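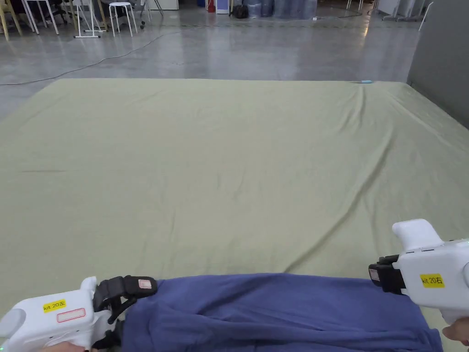 Can the Dulta table tell me whether a gym keeps its staff longer when it pays for training?
Only in a weak sense. It shows which clubs reported a training budget and which reported people leaving, and both columns were filled in by the club's own manager.

Dulta: staff turnover in independent fitness clubs

Put together by Golnar Kiani and Rokeya Wickramasinghe for Brelent. Last changed 01/03/2024.

What it covers

One row per club, 45 clubs, all in the Flallcombe area. Each row has opening hours, number of paid trainers, number of front desk staff, leavers over the season starting in September, and whether the club bought outside coaching for its managers. Chains are left out. So are clubs that closed during the season, and that alone should make you suspicious of any low turnover figure you get from this file.

Where the numbers come from

A web form. We phoned 8 clubs to check their answers against payroll, and 4 of them had left out trainers who quit during probation. Those rows are fixed. The others were never checked, and we would bet the same gap is sitting in plenty of them.

The column "growth" is the club's own word for its year. We kept it under protest. Please don't put it in a chart.

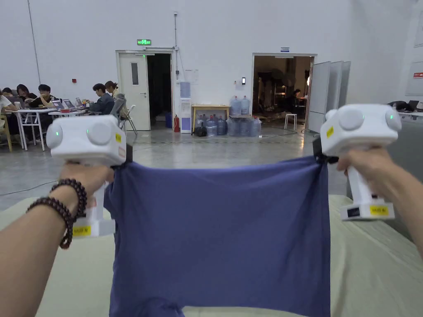 Known problems

Clubs that bought coaching through Duman were sent the form by Duman, with a cover note we didn't see until later. There are 7 of these, marked in the "source" column. Drop them and most of the happy story about coaching goes with them.

Freelance trainers are counted as staff by some clubs and ignored by others. We found no clean way to separate them.

Use

Fine for teaching and for checking your own form design. We wouldn't quote it in a sales deck, and we'd ask you to leave our names off if you do.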